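Notes for the session on currency hedging for small importers. Slides are on the shared drive. Talk runs in the afternoon slot, questions at the end.

## Opening (slide 1)

Start with the question I get most often: do we need to hedge at all? Answer it straight away. If you pay suppliers in one currency and sell in another, you already have a position. You can leave it open or you can close part of it. Leaving it open is a choice and should be written down as one.

Say who the talk is for. Firms with a few foreign invoices a month and no treasury desk. Anyone trading currency for profit will not get much out of the next half hour.

## Where the exposure comes from (slides 2 and 3)

Use Rilarside as the running case. They import cookware and small kitchen goods, pay in euros, and sell in dollars. Payment is due 100 days after the order is confirmed. The sale price is fixed in the catalog before that.

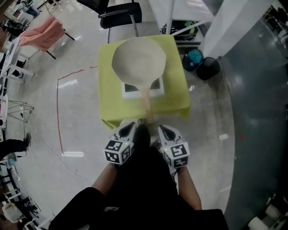 *Slide 3: round beige pan on a white tray, green tablecloth.*

Walk through the timeline slowly. People mix up three dates:

- the day the price is agreed with the supplier
- the day the invoice is booked
- the day the money leaves the account

The accounting system usually picks up the exposure on the second date. The risk begins on the first. Rilarside was running its reports off booked invoices, so several weeks of open orders never showed up. Pause here and ask how many people in the room report from the order book. Last time it was very few.

Then the number. One open order of 3504 euros. Put it on the board and work out the dollar cost at two rates, 1.08 and 1.14. That gives $3,784.32 and $3,994.56, a difference of $210.24. On a product line with a thin margin that can be most of the profit. Do the arithmetic by hand, because the slide goes past too fast.

If someone asks which rate is today's, say both are made up for the sum and move on.

## Forwards (slide 4)

Keep the definition short. A forward is an agreement to exchange a set amount at a set rate on a set date. There is normally no premium up front. The bank or broker may ask for a deposit, and may ask for more if the market moves against you.

Points to cover:

- The forward rate is not a forecast. It comes from the spot rate and the gap between interest rates in the two currencies.
- You have to go through with it. If the order is canceled, you still own the forward and will have to close it out at the market rate.
- Ask for a window forward if the payment date moves around. It costs a little in the rate.

The second point always gets pushback. Somebody will say their bank let them cancel for free. Banks do sometimes absorb a small loss for a good customer, but the contract doesn't promise it.

## Options (slide 5)

An option gives you the right to exchange at the strike without the duty to do it. You pay a premium for that. In the Rilarside case the quote came back on a larger block of orders, and the premium was $1,665. They turned it down. I think that was reasonable given how sure they were of the orders. A firm bidding on contracts it may not win would look at the same quote differently.

Don't get into pricing models. If asked, say the premium goes up with time, with volatility and with how favorable the strike is, and offer to talk afterward.

Mention zero-cost collars in one sentence — they cap the worst rate and give up the best one. Warn that "zero cost" only refers to the premium.

## Layering (slide 6)

This is the part worth slowing down for. Most small firms hedge everything at once after a bad month, then nothing for a year. Layering spreads it out.

The Rilarside schedule has 4 steps, each covering a quarter of the expected purchases. A new layer goes on every month. The rate they get is close to an average, and no single decision carries the whole year.
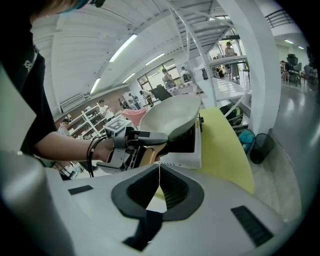 The schedule needs one person who places the trades and another who checks the confirmations. In a firm with a small office that can be the bookkeeper and the owner. Put the rule on paper before the first trade, including who is allowed to skip a layer and what they have to write down when they do. Rilarside skipped one in September because the rate "looked like it would improve." There was no note of who decided that.

Leave up to half of the most distant purchases unhedged. Forecasts that far out are usually wrong, and an overhedge is harder to explain to a lender than an underhedge.

## Getting quotes (slide 7)

Two providers at least. The slide compares Bivport and Habte on the same trade at the same time of day. Call both within a minute or two or the comparison is worthless. Ask each for the all-in rate and compare it with the mid-market rate on screen. The gap is what you're paying, whatever the fee line says.

Other things to ask:

- deposit size and when it can be raised
- cost of drawing a forward early
- cost of rolling one to a later date
- where client money is held

Bivport had the tighter rate. Habte had the lower deposit. I don't pick a winner on the slide and shouldn't be talked into picking one from the stage.

## Accounting (slide 8)

Keep this brief. Open forwards are marked to market at the end of the period, so a hedge that is doing its job can still show a loss on the books. Hedge accounting can smooth that, but the paperwork has to exist at the start of the hedge. Tell them to speak to their accountant before placing the first trade.

## If time is short

Drop slide 5 and go from forwards to layering. Slide 7 stays in. The Jirkgate worksheet covers options well enough, and the link is on the last slide.

## Likely questions

**Should I wait for a better rate?** If the price in your catalog works at today's rate, cover some of it today. A target rate is fine if there is also a date by which you trade anyway.

**Can I just hold euros?** Yes, if you have the cash. It ties up working capital, and a forward mostly doesn't.

**What if my supplier bills me in dollars?** Ask for a quote in both currencies. The supplier may have built a cushion into the dollar price.

Worksheets are on the table by the door. Remind them to take one on the way out.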